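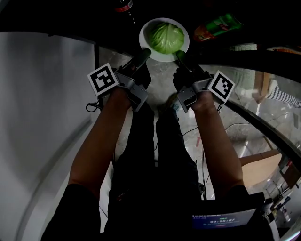 Bramwell supplies whole vegetables, bottled drinks and tableware to office kitchens and staff canteens. Orders are assembled by hand against a printed sheet, one kitchen at a time. Produce is checked whole before it is packed: a head of cabbage goes on a round white plate, pale green leaves uppermost, and is looked over for splits and soft spots. Bottles are handled separately and are never packed in the same crate as leaf vegetables.

What we stock
The current list has 2,466 lines. Produce accounts for 191 of them, and the remainder is drinks, dry goods, plates, bowls and serving dishes. Cabbage is sold by the head, trimmed to the first sound leaf. Plates are sold in stacks of ten and can be returned unused within the month.

How we started
Declan Pilkington and Derek Hulme set up the company to serve a single canteen at Mandgate. The Clevon depot followed two years later, and drinks were added to the list that July. Declan runs purchasing. Derek runs packing and writes the order sheets, including the notes on stacking order that some customers ask to have left off.

Where we deliver
We serve more than 300 kitchens from Clevon and Mandgate. Orders received by 2 p.m. go out the next morning. Kitchens on the Galari route have an earlier cutoff of 11 a.m. - the van is loaded the same afternoon. The maximum load per drop is 400 pounds. Larger orders are split over two deliveries and billed on one invoice.

Shortages and damaged items should be reported to the depot named on the order sheet.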